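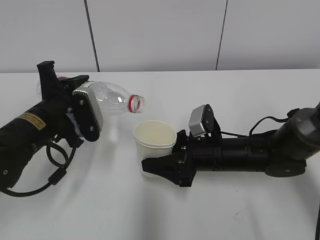
Campus & Community | Clubs

The robotics club at Maluncombe Technical College meets in a former drafting room on the second floor. Its members have spent most of this school year on a task that a small child can manage: pouring from a bottle into a cup.

The task belongs to the Talebi Challenge, a contest for student teams that use two robot arms at once. One arm holds the bottle and the other braces the cup. Nothing else may touch either object, and neither arm may knock into its partner. Each gripper carries its own camera, and the software has to make sense of both views.

The club practices with an empty clear plastic bottle, label off, and a plain paper cup. Members call these dry runs. A run counts as good if the mouth of the bottle comes over the cup, the wrist turns far enough, and the cup is still standing when both arms back away.

Paper cups were the students' own choice. The rules allow any cup that stands on its own, and most teams pick a heavy one. The club wanted to find out how lightly a gripper could press and still keep a cup in place. Early in the year the answer was often a crushed cup. They now bring the lower jaw in close to the tabletop and hold near the base, where the sides give less.

Clear plastic has been the harder problem. Against a white table and a white wall, the cameras lose the outline of the bottle. One group of students wanted to put tape on it. Another group said that was cheating — the rules don't forbid it — and the argument took up most of a meeting. The tape stayed in the drawer. The software now looks for the red ring at the neck and works out the rest from there.

The control program is called Alter. It learns from runs that students guide by hand, and the club set itself a goal of 1,000 of them before the contest. By the first week of May it had 295. Members have since split into 6 shifts, and the room is open late on most evenings.

The Talebi final is in Flumau on 2026-05-30. Each team gets five attempts, with water in the bottle, and the best three are scored. The club has booked a van and still needs a second driver.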